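Grippers and Good Rules
Text by Roksolana Pasichnyk, checked by Josefien Dewulf. For readers aged 9 to 12.

A gripper is the part of a robot that picks things up. It does the job of a hand, but most grippers have only two fingers. A motor, or a person squeezing a handle, moves the fingers together and apart.

A gripper can also be held by a person. The person does a task with it, and a camera records what happens. A robot can later be trained with the recordings. This kind of work has rules, like the rules in a school science room. Some are about safety and some are about keeping the recordings useful.

## Rule one: know what is on the table

Before the work starts, someone writes down every kind of object to be used. This is called an object list. Fruit is a common choice. Apples, lemons and mandarins have different sizes and skins, so each one needs a slightly different grip.

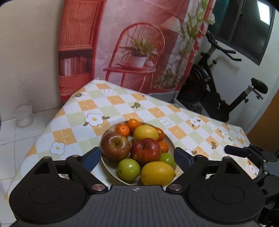 ## Rule two: keep fingers out of the gap

The space between the two finger pads is called the pinch zone. A pinch zone is any place where two moving parts come together. Skin can be caught there, even by a small machine.

The rule has two parts:

- Never put your own fingers between the pads.
- Tie back long hair and roll up loose sleeves.

Joints are pinch zones too. Wherever two bars meet at a pivot, the space between them can get smaller as they move.

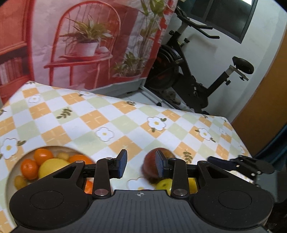
A good safety check begins with the gripper open and empty. At Timmermans, the workshop where we wrote this page, the check comes before every session. The person looks at the pads first, then at the pivots, then at the bars between them. The pads on a gripper like this one are blue and have a textured surface, which makes them easy to tell apart from the black bars. A pad that is torn or coming loose must be changed before anything is picked up. The result goes in the logbook, with the time and the checker's initials.

## Rule three: use only as much force as you need

Force is a push or a pull. If a gripper uses too little, the object slips. If it uses too much, the object is bruised or broken. Engineers measure force in newtons. One newton is close to the weight of a small apple.

The workshop's own rule for soft fruit is to close the pads slowly and stop when the fruit is held. Squeezing harder "to be sure" is not allowed. Bruised fruit is taken off the table and crossed off the object list.

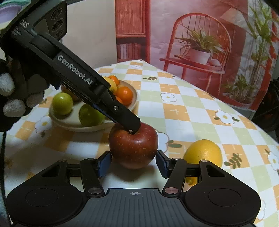

The rule is the same for a person and for a motor. A motor has one more limit, set in its controller – the small computer that tells it when to move. When the force reaches that limit, the motor must stop closing.

## Rule four: two tools, one plan

Sometimes two tools work over the same table. They can bump into each other, so the people using them agree on a plan first. They decide which tool moves first and which one waits. They also choose a stop word. Ours is "Barik". When anyone says it, both tools stay still until everyone is ready.

## Rule five: write it down

Each recording is called a trial. Every trial gets a number and a short note. A failed trial is kept as well, and marked as failed. If the failures were thrown away, the records would make the work look easier than it was.

Our logbook has 1,193 trials in it. Each page is checked by a second person, who signs at the bottom.

## Words to know

**Controller:** the small computer that tells a motor when to move.

**Pinch zone:** a place where moving parts come together and could catch skin.

**Pivot:** the point that a bar turns around.

**Trial:** one recorded try at a task.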